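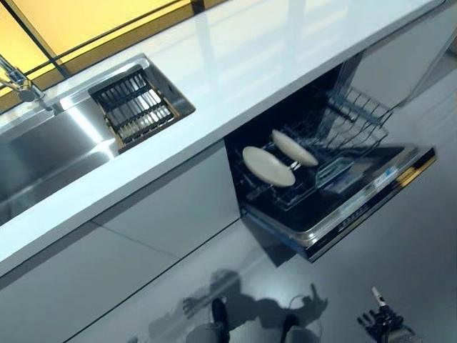
Hi, we're Salorance

We teach robots to do the dishes. That's the short version, and it's the one I give at parties, usually right before somebody asks if they can have one by the weekend.

The longer version is that I started Salorance after years of working on robot arms that did one thing in one factory, behind a fence, the same way every time. Good machines! But I'd come home from work to a sink full of plates and think, well, this is the job I'd pay for. So I rented a room, put in a kitchen (a proper one, with a counter, a sink and a dishwasher) and started on the plates. There are more of us now, and we've moved on to bowls, but plates are where it all began and I still have a soft spot for them.

What we sell

Our main service is called Birnelia. If you already have a two-armed robot, or you're building one, we come in and get it working in a kitchen. Emptying the drying rack, loading the dishwasher, unloading it again, putting things where they go. You get the trained skills, the setup visit, and a real person to call when it does something odd.

We also sell a kit, the Didska, for teams who'd like to do the teaching themselves. It has everything you need to record your own kitchen tasks and turn them into something your robot can try, plus a manual that I wrote and then rewrote after my sister pointed out that the first one made no sense.

The setup visit takes 45 minutes if your robot is already up and running. If it isn't, we'll stay longer and you can make us coffee.
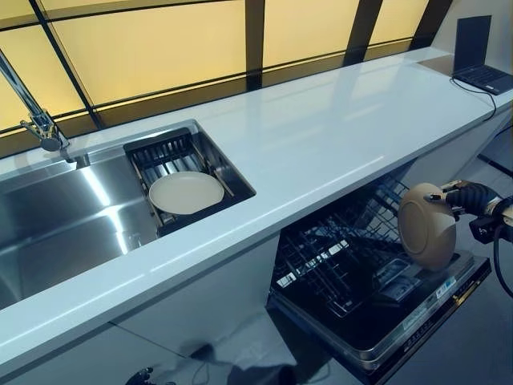
One plate in the hand, one in the sink rack.

Why plates are hard

People laugh at this until they try it. A plate is thin, it's smooth, and it likes to spin when you grab it by the rim. Then you have to turn it the right way up, lean over an open door that's sitting at shin height, and find a gap between two rows of wire that are barely wider than the plate. You do all this without thinking while you're on the phone to your mom. A robot has to work out every bit of it, and shiny counters and steel sinks don't make it any easier on the cameras, because everything bounces light everywhere.

We spend a lot of our time on the grip. Too gentle and the plate slides, too firm and the fingers can't let go cleanly once it's in the slot. Letting go is the part I'd warn any new team about. It took us 9 weeks before I was happy with how ours did it, and I'm still fiddling.

Every skill we ship gets 1,000 tries in our own kitchen first. We write down the misses as well as the good ones, and you get the whole list, including the embarrassing stuff. (There's an entry in there from last May that just says "fork??" and I've never gotten to the bottom of it.)
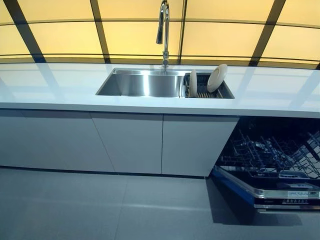

Then there's the question of where things start. We don't line the dishes up nicely for the robot. Some days they're leaning in the rack, some days they're flat, some days I've left the dishwasher door half shut on purpose to be a pain. Your kitchen won't be set up like a lab bench either, so I'd much sooner find the trouble on our floor than on yours.

What we don't do

We don't make robots. We've worked with a few kinds of arms and a whole lot of hands, and we'll tell you up front if yours isn't a good match. Very small hands struggle with dinner plates, for instance, and I'd hate for you to pay for a visit to learn that.

We don't do knives. Maybe one day. Please stop asking me about knives!

And we're not a maid service. Birnelia is for labs, robot builders and the odd brave cafe owner at the moment. Home visits are something I really want to do, but I won't put a date on it here and then have to come back and change it.

Who buys from us

Mostly small teams, the kind where the person who signs the order is also the person who unpacks the box. We've sent out 300 Didska kits so far, and the very first one went to a workshop called Tautahi, who broke it in a day, sent us a lovely long list of what went wrong, and ordered two more. Half the changes in the current kit came off that list.

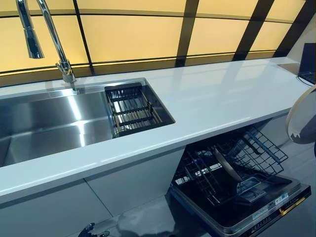 Nikau Stubbs wrote to us that the kit was easier to get going than expected, but that the part of the manual on rack spacing "could use another page and a lot more drawings," and that a dishwasher with a different tine layout meant teaching the loading step over again. Fair on both counts. The extra page is done, the drawings are on my desk, and we now ask for your rack measurements before we ship anything.

Come say hello

If you're nearby, you're welcome to drop in and watch. Mornings are best, when the kitchen's busiest. If you're far away, send me a note with the robot you have, the hands it's wearing and a few photos of your kitchen, and I'll write back myself.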